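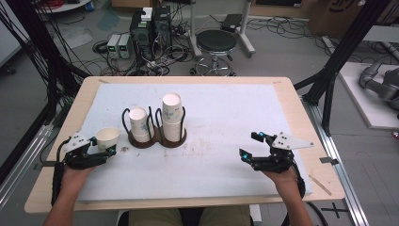
Figure 3. Cup task, operator seated with both hand-held grippers.

4.2 Where the double pick came from

Print | E-mail this article
Reading time: 4 minutes

We were thrilled with the first policy trained at Larnside, right up to the moment it began taking two cups at once. The task asks for one paper cup from the holder. Of 957 trials, 97 ended in a double pick, and in most of those the second cup dropped on the way across the table.

Our first guess was the finger pads. Chelsea Dawber swapped them and ran another 60 trials - no change at all! The answer sat in the demonstrations. When we went back through all 1667 of them, we found operators giving the stack a tiny twist before lifting, a habit so quick that our 'grasp' label swallowed it whole. The policy learned the lift and lost the twist.

A second fault hid behind the first. The Piramard logger records jaw width, and two nested rims read almost the same as one. A double pick was therefore marked as a success, and the run carried on. Passing a cup between grippers, with its open mouth turned to the side, gives the wrist camera a much better look at the rim.

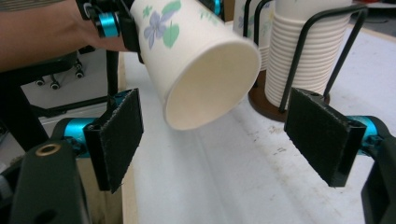 4.3 Changes to the protocol

We split 'grasp' into 'twist' and 'lift', and added a rim check before release. The arm now stops if the check fails. We are excited to see how this does on the Hita bowls.

Comments (3)

Lozano: Did the twist vary with stack height?

Callum Parsons: Yes, more twist on tall stacks. Table to follow in the appendix.

mk_grip: Same bug with our lids, thanks for writing it up!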